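Chapter 8
Gathering Examples

8.1 Why examples come first

A learning system can only be as good as the examples it is given. In the earlier chapters, the robot was treated as a machine that follows written instructions: move to this point, close the gripper, lift. Such instructions work well when every part arrives in the same place. They work poorly when the objects are soft, irregular or likely to be set down at a new angle each time. For tasks of that kind, the usual approach is to record many instances of the task and let the system learn a pattern of movement from them.

A single recorded instance is called an episode. It begins when the arm leaves its rest position and ends when the operator marks the task as complete or failed. Each episode contains camera images, the positions of the joints and the state of the gripper, all stored against a common clock. Failed episodes are labelled and kept.

The Mondero collection, used throughout this chapter, contains 1,468 episodes of tabletop handling. It was organised by Helmut Nolte under the Fairweather training program and is divided into 40 tasks. Most of these involve moving an item into or out of a tray while other items remain nearby.

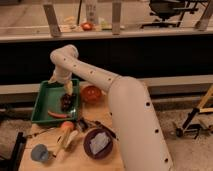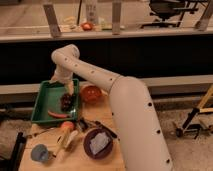 Figure 8.1 Two views from the tray-handling task. In both, the gripper is over the grapes, and the red chili pepper lies in the lower part of the green tray.

8.2 The role of surrounding objects

Beginners often clear the work surface before recording. This makes the early results look better than they are. A system trained on a bare table may learn to reach for the only dark shape it can find, and will then fail when a second dark shape is present. Items that have no part in the task should therefore be left within view and moved between episodes. The colour and size of these items should also vary.

The Mondero operators changed the layout after every 30 episodes. Nolte later judged this interval to be too long, and the Brallby collection discussed in Chapter 9 uses a shorter one.

8.3 Consistency among operators

Two people asked to pick up the same object will seldom do so in the same way. One may approach from directly above, while another may come in from the side. Some variety is useful to the system, but habits that conflict with one another can slow its progress. Operators should agree beforehand on:

the starting position of the arm
the point at which an episode is considered finished
the labels used for failed attempts

These decisions should be written down and stored with the recordings. The form used at Zundurard is reproduced at the end of the chapter and may be copied for classroom use.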